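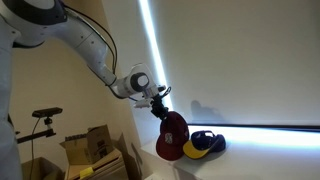
*A cap in the dark maroon.*

## Is the Bravo card doing anything for Darnstead?

If you have shopped on the High Street since the spring you will have been asked whether you'd like a Bravo card. You may have said yes to make the queue move. I did. It lives in my wallet behind the library card and has so far earned me a third of a cup of coffee.

Bravo is the town loyalty scheme. You show the card in any shop that has joined, you get points, and the points turn into money off in other shops that have joined. It is run for the town by a firm called Emutia, and shops pay a monthly fee to be part of it. The first year was paid for out of the town centre fund. The second year, starting in August, is supposed to pay for itself, and shops are now getting letters asking them to sign up for another twelve months. So I have read the progress report, all of it, including the appendix with the maps.

The headline is that 1,450 people have a Bravo card. That has been on the posters and on the banner outside the bank that used to be a bank. You have to get to page nine to learn that 821 of those cards have been used, and a note under the table explains that "used" means shown at a till at least once. Signing up in a shop and having your card tested there and then counts as being shown at a till. I asked Emutia how many people had used the card in the past month and was told this was "not a measure currently tracked". I find that hard to believe of a firm whose whole business is knowing who bought what and when.

Then there is the question of whether the people using it are spending anything they wouldn't have spent anyway. The report says cardholders are "more engaged with local retail". They would be. You sign up at the till, so everyone who signed up was already in a shop. If you handed out badges in the swimming pool you would find that badge wearers were keen swimmers.

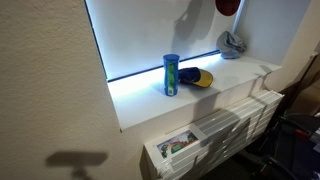

Footfall is the other thing people quote. The report has a chart going up nicely from February to June, and I have no reason to think the numbers are wrong. I would only point out that more people walk about in June than in February, and that the chart doesn't show the year before. The counter by the chemist was also moved during that time. It used to face the car park steps and it now faces the bus stop. There is a sentence about this in the appendix, in the sort of type you need a good lamp for.

I talked to a few shopkeepers. Chalerm Srisuk, who has the shoe repair and key cutting place next to the arcade, joined in the first week and is not renewing.

"I don't mind the fee so much," he told me. "I mind that I give the discount and somebody else gets the points spent in their shop. People don't come in for heels because they've got points. They come in because the heel's fallen off."

His point about who pays is a fair one and the report skates over it. When you spend your points, the shop you spend them in takes the money off the bill and claims it back from a shared pot. The pot is filled by all the shops. If you run a café, where people are happy to use up a few points on a bun, you do quite well. If you run a place people visit twice a year with a broken thing in a carrier bag, you pay into the pot and see very little back. The woman in the café told me she loves it, and I don't doubt her. She also said the card reader goes wrong when the weather's damp, and that she gives people the points out of her head and puts them in later if she remembers.

To be fair to Bravo, there are good words to be said. The two bookshops (yes, we still have two) have run a joint evening off the back of it. The wool shop got its first email list. Some people plainly enjoy collecting points and always have, and my mother's generation did it with stamps and got a toaster at the end. I would only like to know where the toaster is.

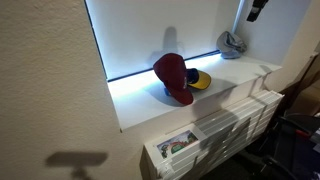 *Three caps on a windowsill, with a dark red one tipped up on its edge.*

The nearest thing to a toaster has been the baseball cap. Anyone joining in the opening fortnight could have one free, and the caps came from a supplier called Drado. I can see the thinking, since everyone likes something for nothing and a cap is more use than a pen. But caps went on the budget under "customer rewards", and the budget for customer rewards is then quoted in the report as proof of how much the scheme has given back to shoppers. A free hat for filling in a form isn't a reward for shopping in Darnstead. You could have collected one and driven straight to the retail park. I expect several people did, wearing it.

What would change my mind? A list of figures that could have gone against the scheme and didn't. How many cards were used last month, how many were used in more than one shop, and what each type of shop has paid in and taken out. Takings compared with the same months the year before, from any shops willing to share them. None of that is hard, and some of it must be sitting on a computer already.

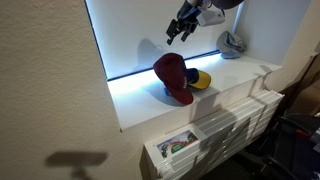 The renewal letter says 160 pounds will secure a shop's place for the coming year if it signs early, with a "founder member" sticker for the window. It doesn't say what happens to the pot if half the shops leave, or whether points already earned will still be good. I put both questions to Emutia and got a friendly reply saying the terms were "under review ahead of year two". I would want that review finished before I signed anything, sticker or no sticker.

Shops have until the end of the month to decide. If you are a trader and have had the letter, there is an open meeting upstairs at the Corn Hall at 7.30pm, and the date is on the notice by the door. Emutia will be sending someone. Shoppers can come too, although the invitation doesn't mention it.

If you have points on your card, I would spend them. The café does a decent cheese scone, and they tend to go by eleven.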